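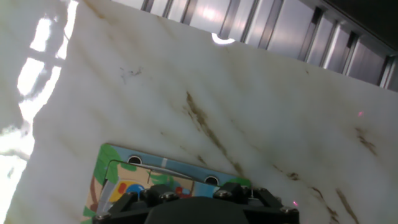
Home Recipes Pantry Reviews Contact

Zastora Cassava Flour, 300 g bag

Cassava flour is made from the whole peeled root, dried and milled. Tapioca starch comes from the same plant but has the fiber washed out, and the two do not swap evenly. The Zastora bag is labeled as whole root, and it behaves that way in a dough.

I tested it in flatbreads and in a plain batter. For the flatbreads I used the full bag with warm water, salt and a spoonful of oil, and rested the dough for 20 minutes. It rolled out thin with little cracking at the edge. Skipping the rest gave a crumbly dough that had to be patched by hand. Cooked in a dry pan, the breads stayed flexible for 4 hours under a cloth. By the next morning they were stiff, and reheating only partly fixed that.

The batter was less good. It thickened as it stood and needed more water twice. The pancakes browned well but were gummy in the middle unless spread very thin.

The grind is finer than the Prydderch flour I used before, with no grit. The smell is mild and slightly nutty. Nuno is cheaper by weight but has a sour note that comes through in plain breads.

The bag does not reseal, so move the flour to a jar. I would buy it again for flatbreads and use something else for pancakes.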